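CHAPTER 5

The Street as a Public Room

Learning aims

By the end of this chapter, students should be able to describe the main parts of an ordinary town street, explain who is usually responsible for each of them, and discuss how the ground floors of buildings affect the people who walk past. Students should also be able to carry out a simple street survey of the kind set out in Section 5.2.

Introduction

Most people spend more time in streets than in any park or square, and yet streets are seldom studied as places in their own right. They are planned as routes, repaired as surfaces and lit as a matter of safety. The people who use them have other purposes as well. They wait, meet, shelter from the rain, read notices, rest heavy bags on a wall and decide whether to cross.

The town of Lirstead, which is used as a case study throughout Part Two, offers a useful starting point. Its present centre was laid out in 1935, when the council widened the old market road and moved the building line back on one side. Leclerc Street, the result of that work, is 1275 metres long. Ilham Bouzid, whose survey of the town is quoted in later chapters, divided it into lengths according to the use of the ground floor, and found that the busiest lengths were seldom the widest.

5.1 The pavement

A pavement has to be level enough for a wheelchair, rough enough to give grip and strong enough to bear a delivery van that ought not to be there. It must also shed water. Many surfaces are therefore laid with a slight fall towards the kerb - usually too gentle for a walker to notice - and are divided by joints which allow the material to expand and shrink without cracking. Grates, covers and grilles are set flush with the surface wherever possible, as a raised edge of even a small height may cause a fall.
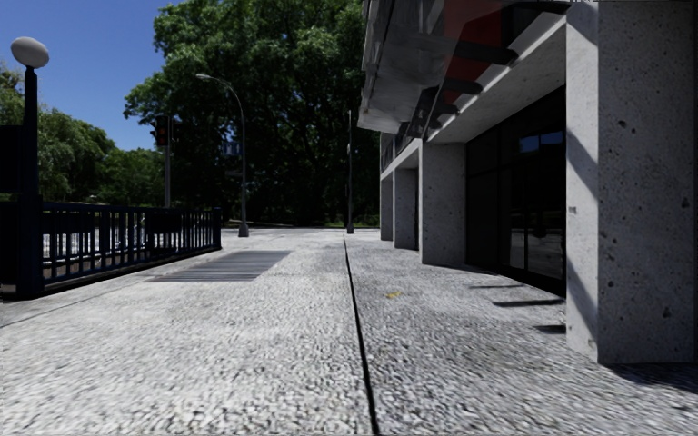
5.2 The building edge

The line at which the pavement meets the wall is known in this book as the building edge. Hazem Salem and Estrella Aguirre, in their study of Livwood, argued that the edge should be judged at walking pace. A person on foot passes a narrow shop front in a few seconds, and a street of many small fronts offers a steady change of doors, goods and signs. A single large front offers far less, however well it is made.

Glass does not settle the matter. By day, a large pane in front of a dim interior acts largely as a mirror, and the passer-by sees the other side of the street. The same pane may become clear after dark, when the lights inside are on. Surveys of the building edge should for this reason be made at least twice, and the hour recorded on each occasion.

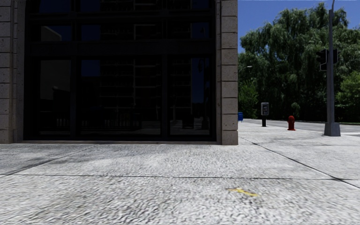 Why should a street survey be repeated at a different hour?

The character of a ground floor changes with the light and with opening times, and a single visit records only one state of it.

5.3 Responsibility

Ownership of the street is often less simple than it appears. The highway authority may maintain the pavement while a private owner holds the strip nearest the wall, including any cellar beneath it. Disputes over this strip are examined in Chapter 6, with reference to the Livwood arcade.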